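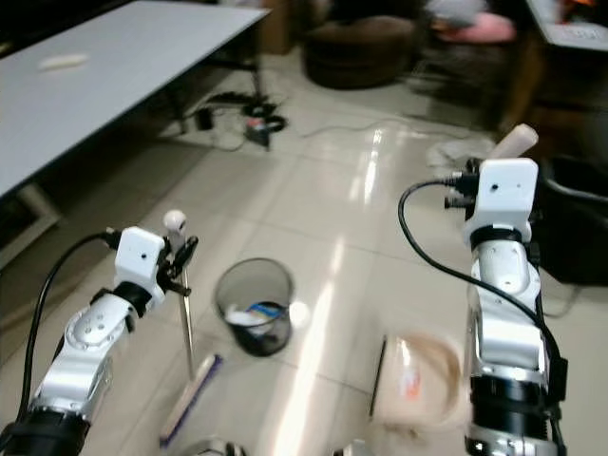

Henrique Meireles told her the ferry would not wait, and that if she wanted to sell the house she should come in July, when the road to Cassim was dry and the notary was sober. He said this over a bad phone line, and then he said it again, in case she had missed the part about the notary.

So Odile went in July. She took the night bus to the coast and slept with her bag between her feet. At the landing she bought a ticket from a man who wrote the price on the back of his hand and showed it to her. Her mother had left the island at 15 and had never gone back, and she had never said much about it either. There was a house, she used to say. It had a fig tree. The rest of the story was that it was hot.

The boat was called the Dudum. It carried bottled gas, two goats and a wedding dress in a plastic bag, which a girl held over her head the whole way so the spray wouldn't reach it. Odile stood at the rail and tried to work out what she would say to the people in the house. She knew there were people in the house. Henrique had mentioned them in his second letter, in the last line, after the part about taxes.

He was waiting at the dock in a brown suit. He was older than he sounded.

"You look like her," he said.

"You knew her?"

"I knew who she was."

They walked up. The house was number 73, though the street had far fewer houses than that, and the numbers went 12, 40, 73. She asked him why. He said his father had asked the same question at the town hall once and had come home angry.

The fig tree was gone. There was a stump with a basin on it, and a woman was washing lettuce in the basin. She dried her hands when she saw the suit.

"This is the owner," Henrique said.

"I know what she is," the woman said. Her name was Perpetua. She had rented from Odile's grandfather and had kept on paying after he died, into an account at the post office in Nusiris, because no one had told her to stop. She went inside and came back with the receipts in a biscuit tin. There were 246 of them, tied up by year with kitchen string.

Odile sat down on the step and held the tin. She had come with a number in her head, the price the buyer had offered, and she had already spent some of it. She had a roof of her own that leaked. She had a son who wanted to study in another country.

"Did my mother know about this account?" she asked.

Henrique looked at the lettuce.

"She was told," he said. "She wrote back that the money should stay where it was."

"Why?"

"She didn't say. It was a short letter."

Perpetua made coffee and they drank it standing up in the kitchen. One wall was painted a darker green than the others, and in the corner, near the floor, someone had scratched a word into the plaster. Odile had to kneel to read it. Purnamness.

"That was there before me," Perpetua said. "I paint around it."

Odile knew the word. Her mother had said it every night when she turned off the lamp, and Odile had grown up thinking it was what everyone said. When she was nine she had said it to a school friend and the friend had laughed. After that she had told her mother to stop, and her mother had stopped.

She stayed on her knees a little longer than she needed to. The plaster was cool. The letters were uneven, and the last two ran downhill.

At four o'clock the notary came, and he was sober. He put his papers on the table and took the cap off his pen. Henrique explained that there were two versions, as she had asked, one for the sale and one for a new lease. She did not remember asking for the second.

"You didn't," he said. "I had him bring it anyway — it was the same trip."

The boat left at six. Odile read both papers through while Perpetua cut the bread. Then she asked how much it would cost to plant a fig tree, a big one, already grown, and the notary said that was not something he could help her with.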